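Cleaning a tarnished silver chain with a matt pendant

1,742 views - 2 answers - 4 comments

I purchased a silver necklace from the Akero range at a shop in Kaltby. The chain is polished, but the pendant has a matt, brushed finish. Both have darkened. The retailer has advised that a dip solution may be used. Is this correct for the matt part as well?

Answer 1 (accepted)

Dip solutions are not recommended for brushed or oxidised silver. They remove the darkening evenly, including any that the maker applied on purpose, and may leave the surface patchy. The chain and pendant should be treated separately where the fitting allows.
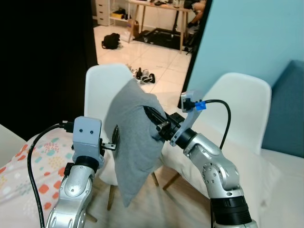 The pendant should be washed in lukewarm water with a drop of mild soap, rinsed and patted dry. A polishing cloth must not be used on it, as rubbing will brighten the matt finish. The chain may be polished with a silver cloth in the usual way - always along its length, never across the links.

Should the brushed finish already be worn, a jeweller can restore it. The workshop in Grondville carries out this service.

Helpful (200) - Share

Answer 2

Toothpaste works. I have used it on all my rings.

Helpful (2) - Share

Comment on Answer 2: Members are asked not to follow this advice. Toothpaste is abrasive and will scratch silver.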